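Raíssa Sales cleared her brother's desk on a Sunday, when the building was quiet and she could use the elevator as long as she liked.

The lease on the room in Tundon ran out at the end of the year. She had brought 20 boxes and filled most of them by noon. The clothes had gone first, then the lamp, then the drawers, which held receipts and dead batteries and a bus pass from June.

Iolanda Falcão came up from the second floor with coffee and stood in the doorway.

"Is he coming back for any of it?"

"He says to keep the books," Raíssa said. "He starts at Domov on Wednesday. They gave him a room with no shelves."

"Then where do the books go?"

"With me."

Iolanda put the coffee on the windowsill and looked at the ones on the mat. She picked up the top one, opened it in the middle and turned a few pages.

"Can you read this?"

"No. He can, a little. He took classes for 2 years so he could read them."

"And he doesn't even drive."

"He failed the test in Moura. Then he bought the book."

Iolanda set it back on top and squared it with her hand. Raíssa taped the box she had been working on and wrote his name on the side. There was one box left, a small one. She measured it against the books by eye and decided the mat would have to be rolled up and carried separately.

She drank the coffee first.
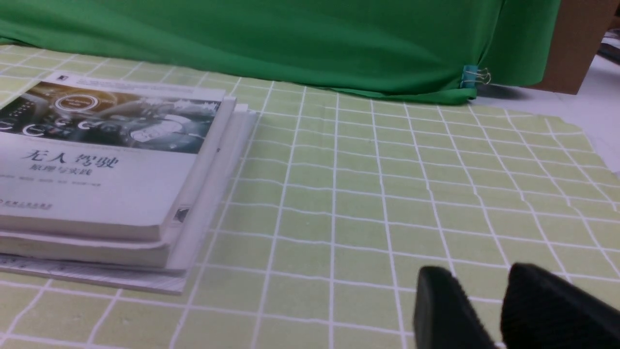
The books on the cutting mat.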